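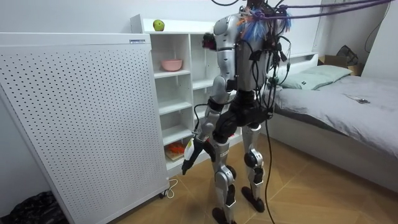 Tradberg

Reading time: 3 minutes

Tradberg is a software package for planning and controlling the movements of humanoid robots in ordinary rooms, the kind with beds and shelves and power cords on the floor. It was started in July by Trinh Tôn, then working in a small lab in Pultelbridge, as a way of keeping all the little scripts that run a robot's arms in one place, and it has grown a good deal since (its earliest users still call it "the scripts," rather fondly). The first public version came out on September 8, 2020.

Background

Before Tradberg, the Pultelbridge lab used a planner called Zullby, which had been written for arms bolted to a bench. Zullby was quick and dependable, but it took for granted that the base of the arm would never move. On a robot with legs, every reach shifts the weight of the whole body, and a hand that was lined up nicely a moment ago may end up a little too high or too far forward. Tôn's answer was to let the balance controller and the arm planner share one model of the body, so that each could see what the other was about to ask for.

Planning

A task in Tradberg is written as a short list of goals, such as "hand beside the fruit" or "fruit over the bowl," and the planner fills in the motion between them. Open shelving gets special care. Each compartment is stored as a box with one open face, and the planner will only bring a hand in through that face, which saves a great deal of searching and quite a few bruised knuckles!
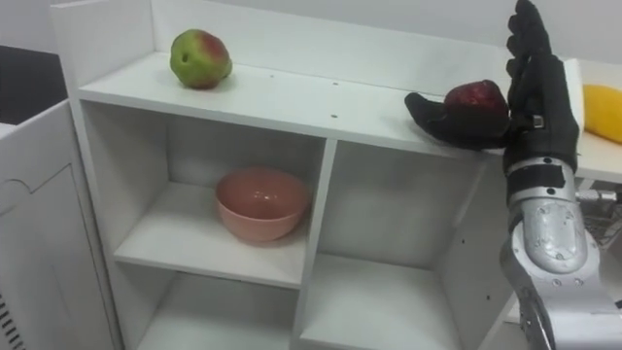 Contact is handled a bit differently. When a hand is meant to touch a surface, the planner stops aiming for an exact height and hands the job over to a softer controller, which lets the fingers give way as they meet the shelf. Round things like apples are treated as able to roll, so the software favors grasps that place the thumb on one side and the fingers on the other before any lifting is tried.

Perception

The perception part, named Nông, takes in views from the robot's head camera and keeps a running list of objects with a best guess at where each one is. It was built with the hand in mind. A piece of fruit that slips partly out of sight behind the fingers stays on the list, with its position marked as less certain, and is matched up again once enough of it can be seen. Early versions dropped such objects at once, and then greeted them as brand new ones a second later, so the list filled up with ghosts.
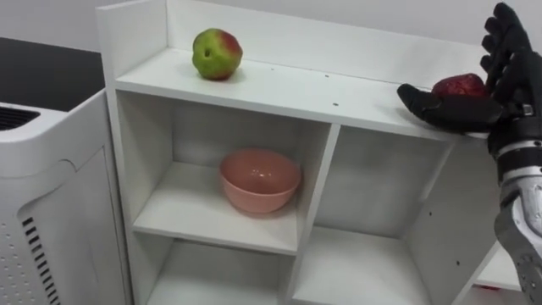
Color is used only lightly for this matching. Apples in particular can be green on one side and blushed with red on the other, and a label that leans too hard on color may change as the robot turns its head. Nông gives more weight to shape and to the last known position, and users can adjust the balance between them in a settings file.

Tooling

Tradberg comes with a replay viewer, which many users say is the part they open first in the morning. It plays back the camera view next to the planned and measured joint angles, and lets you step through a reach slowly, stopping wherever the two lines drift apart. Notes can be pinned to any moment and shared with the rest of the team.

Limitations

The package plans for one working hand at a time, and two-handed lifting has to be scripted separately. Loose cables are also missing from its model of the body, so the manual asks operators to check them before each session. Soft items such as pillows and bags can be marked as areas to avoid, but the planner has no way of picking them up.

See also: Zullby; Whole-body control; Grasp planning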